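# Three Hamlets in one week, and the school hall one wins

Okay, so we did it. Three filmed versions of Hamlet, Monday to Sunday, on our couch, with a rotating cast of snacks.

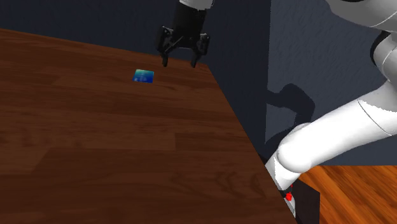 *Blue card, wooden table.*

It all started because Mirta Lucero (she of the very strong opinions about subtitles) told me she'd never seen Hamlet all the way through. Not once! She'd seen bits. She knew the skull. She thought Ophelia was his sister. I couldn't let that stand, so I went digging through the library's DVD shelves and borrowed everything they had that wasn't scratched to pieces.

First up was the Pleltell Players version, filmed on a big bare stage with everybody in grey overcoats. I wanted to love it. The Hamlet is terrific when he's being nasty and a bit of a drip when he's being sad, and that's a problem, because there's a lot of sad. The ghost is just a voice coming out of a speaker, and on our telly it sounded like a train announcement. Mirta kept asking which platform. Still, their Polonius is the best of the lot, a fussy, frightened little man who you can tell was handsome once, and I missed him badly after he went behind the curtain. The second half drags without him.

Then we had the Medina one, the fancy one. It's got castles, fog, horses and a real moat. It also cuts Fortinbras completely, so at the end everybody dies and then it just sort of stops on a shot of the sea. I know plenty of people don't care about Fortinbras. I care about Fortinbras! The whole play has been telling you there's an army coming and then there's no army. Gertrude is wonderful in it, though. She does this thing in the closet scene where she starts tidying up while her son is shouting at her, picking up cushions and putting them down again in the wrong spots, and I've thought about it every day since. The sword fight is silly. They go up 5 flights of stairs for it, and by the top you can see the poor blokes are puffed.

And then there was Weddale.

I nearly didn't put it on. It's a recording of an amateur production in a school hall, and the colour is a bit off and somebody in the third row has a cough that goes right through Act One. The Hamlet is a fellow called Gervasio Bravo who must be a good ten years older than his own mother. The set is two benches and a rug. We gave it six minutes before we'd make up our minds, and then it was suddenly the interval and neither of us had got up to put the kettle on.

What he does is he makes it funny. I'd forgotten that Hamlet is funny! He's got a way of waiting after a line, as if he's only just heard what he said, and the audience is right there with him. The gravedigger scene got such a big laugh that they had to stop for a moment. And because you've been laughing with him all night, "the readiness is all" just about flattened me. Mirta was crying into the corn chips.

It's not perfect. The Laertes is stiff as a board, the players' scene goes on forever (why would you do the dumb show AND the whole play after it?), and the poison cup is very clearly somebody's footy trophy. Fortinbras turns up, thank goodness, but he's about sixteen and his helmet doesn't fit. I didn't mind any of it.

So, my rankings: Weddale first by a mile, then Medina for Gertrude and the fog, then Pleltell, which I'd still tell you to watch up to the curtain.

I had a fourth one on reserve, the Stanisico puppet version that my sister swears by, but there's a queue for it at the library and it won't be in until June. Mirta wants to do Macbeth in the meantime. If you know of a good one with decent witches, pop it in the comments, and please, no more than 2 hours, we both have work.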